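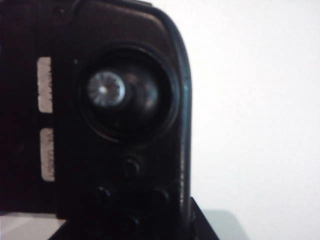 Lists > trilitz-themes > Archive > 2004 > Thread view

Subject: Re: Kun theme, sidebar drops below content at narrow widths
Date: Nov 30, 2004

Replying to the report quoted below. I can reproduce it on a clean Trilitz install with the stock Kun theme and no plugins.

> I switched our site from the default theme to Kun last week. On a wide
> window the layout is fine. When I make the window narrower, the sidebar
> jumps to the bottom of the page and the footer slides up beside it.
> The page validates. Turning off the calendar block seems to help on
> some pages and not on others. Is this a bug in Kun or in the way
> Trilitz writes out the blocks? I would like to avoid going back to
> tables.

It is a bug in Kun, made worse by the calendar block. There are two separate faults and they need separate fixes.

The first is in layout.css. The content column and the sidebar are both floated left, with widths given as percentages that add up to exactly 100. The sidebar also has a one-pixel left border. The border is added outside the declared width, so the total is wider than the wrapper at every window size. On wide windows some browsers round the column widths down and hide the error. On narrow windows the rounding goes the other way and the second float has no room, so it drops.

Move the border off the sidebar and onto an inner element. Kun already prints a div with the class "side-inner" and does nothing with it. Something like:

#sidebar { float: left; width: 28%; border: 0; }
#sidebar .side-inner { border-left: 1px solid #bbb; padding-left: 12px; }

Then cut the content column from 72% to 71%. The missing percent does not show, and it gives the browser somewhere to put its rounding error.

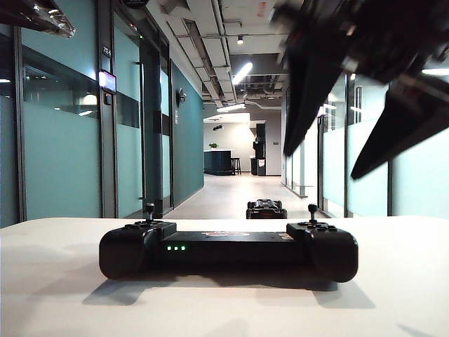
The second fault is the footer. It has no clear property. When the columns are of similar height you will not notice, but as soon as the sidebar is the longer of the two, the footer text wraps up next to it. Add "clear: both" to #footer. Do not put it on the wrapper, which was the advice given on this list earlier in November. That moves the whole layout down past the header logo on pages that have one.

The calendar block matters for a different reason. It is a table with a fixed width set in the markup, and a table will not shrink below its contents. Older browsers widen the parent to hold it. That explains why turning the block off fixes some pages: the archive pages have no calendar and fail only from the border, while the front page has both. Remove the width attribute in blocks/calendar.tpl and set the width to 100% in the style sheet.

After editing the .tpl file you must empty the compiled template directory. Trilitz compares file times to decide whether to rebuild, and if your FTP program keeps the original time on upload, the old copy is served forever. This accounts for a good share of the "my change did nothing" reports.

For those who asked for line numbers: in the unmodified style sheet the sidebar rule begins at line 674. The file has 2091 lines, most of them for the print and forum styles, which are not involved here. If your copy came from the Tendcombe bundle the numbers will differ, as Tendcombe strips the comments.
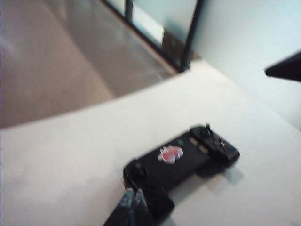 One subscriber, writing off list, holds that percentage widths are the real mistake and that Kun should go to fixed columns like the Clavthorpe theme, where the problem cannot come up. I don't agree. Clavthorpe forces a horizontal scroll bar on small screens, and we had complaints about that when it was the default. Anyone who prefers fixed columns can set them in custom.css, which Kun loads last.

I have attached a patch against the current Kun. It covers layout.css and the calendar template, 4 changes in all. I have not tested right-to-left languages. If you run one, please check that the border ends up on the correct side before I send it upstream.

Posted in: Themes, CSS layout, Bug reports

Recent threads
- Kun: header logo overlaps search box
- Compiled templates not refreshing after upload
- Clavthorpe print style prints a blank first page
- Block order lost after Trilitz upgrade
- Tendcombe bundle: which style sheet loads first?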